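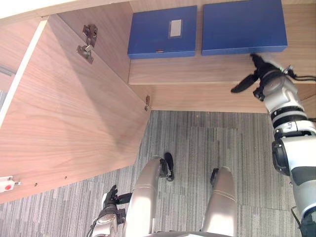 Figure 3. A cabinet door standing open, with its steel concealed hinge, a small brass-coloured hinge plate and a white push latch with a red button.

4.2 Small faults and the promise to see to them

The previous section dealt with faults that forced a household to act: no hot water, water where there should be none, a front door that would not lock. Such faults are well served by the literature, by landlords' handbooks and by the insurance trade. We turn now to the much larger family of faults that force nobody to do anything. A drawer sticks. A tap must be turned a little past the point at which it ought to stop. A cupboard door needs a nudge from the knee, and the knee learns to supply it. Fittings of the kind shown in Figure 3 are cheap, easy to reach and mostly held on by screws, and our respondents were quick to agree that putting such things right would take no time at all. They had been agreeing to this, in several cases, since before they had children.

Each household in the Itlow sample kept a repair diary for 12 months. The diaries hold 402 entries that we class as minor, meaning that the writer did not expect the fault to cause harm, loss or a visit from anybody. The instructions asked for the date on which a fault was first noticed. Very few writers could supply one. A typical entry gives the date of writing and adds "but it has always done that", a phrase applied in one diary to a wardrobe bought the previous spring. We have therefore given up on measuring the age of minor faults, a decision that cost us a table and two appendices, and look instead at what people say they are going to do.

What they say falls into a small number of set forms. The commonest is the bare intention ("must fix"), followed by the intention with a date attached ("will do Saturday"). De Luca, who coded the diaries, at first treated the second as the stronger commitment, on the reasonable ground that a person who names a day has at least pictured it. The material did not bear him out. Entries with a named day were carried over from week to week in nearly the same words, and the day was often kept while everything else was allowed to slide. In one diary the word "Saturday" stands beside a loose shelf in seven separate entries. The shelf is not mentioned again after that. We wrote to ask whether it had been mended and received a friendly letter on other matters.

A third form assigns the work to somebody else without telling them. Ferri has called this silent delegation, and it is the form on which our couples disagreed most. The person writing the diary records that the other one "knows about it". The other one, interviewed on a different day, knows about nothing of the kind, or knows about a different hinge. Piras conducted most of these interviews in kitchens, with the fault in question often within arm's reach of both parties, and his field notes show a growing wish to bring his own screwdriver. The protocol forbids this. It was drafted by the present authors at a time when we had not yet spent an afternoon beside a rattling extractor hood.

We had expected tools to matter. The earlier Guerra study, which we otherwise follow closely, holds that minor faults go unrepaired for want of the right tool, and recommends that housing offices lend them out. Our households were, if anything, over-equipped. The trouble lay in knowing where the tools had been put. Screwdrivers turned up in a sewing box, behind a bread bin and, in a flat that had reported none at all, already on the table, where one was being used to hold a window open. The window was listed in the diary as a minor fault. The screwdriver was not listed as anything.

Nor did skill sort the busy from the idle in the way we had hoped. Two of our respondents had worked as joiners at Tultwood, and their diaries contain some of the longest-lived entries in the sample. Both explained, separately and with some heat, that a proper job would mean taking the whole thing down and starting again. A poorer workman might have tightened the screw. Condori suggests that knowledge raises the standard a repair has to meet and so puts off the day it is begun, and we think he is right, though we note that he has a professional interest in the matter, having a gate.

What did bring repairs about was company. Entries cluster thickly in December, when relatives were expected, and a fair share of the year's faults were either put right in the few days before their arrival or hidden from view by a plant. We have counted the plants separately. Respondents who lived with a crooked door in perfect comfort all autumn described it as "embarrassing" once a mother-in-law had booked her ticket. The fault had not altered. It had simply acquired a second pair of eyes, and the household found, to its own surprise, that the work took 10 minutes.

That last figure should be handled with care. It is the one most often given for repairs of every sort, from a squeaking chair to a bathroom shelf, and it was given with equal confidence before the work and after it. Leone timed a handful of repairs with the owners' consent and found that his readings were disputed on the spot. Time spent looking for the tool was not held to count. Time spent standing back to look at the result was not held to count either, even where this was by some way the longest part of the job.

We do not wish to make too much of a single town and a single year. The Tuteck estate, where much of the sample lives, was fitted out all at once by one contractor, and its residents share a stock of identical complaints that may have made them more forgiving than people elsewhere. Several took comfort in learning that next door's did it too. One asked us to tell next door. We declined on grounds of confidentiality, and the entry was carried over to the following week. The question of who ends up paying for faults left long enough to become serious ones is taken up in section 4.3.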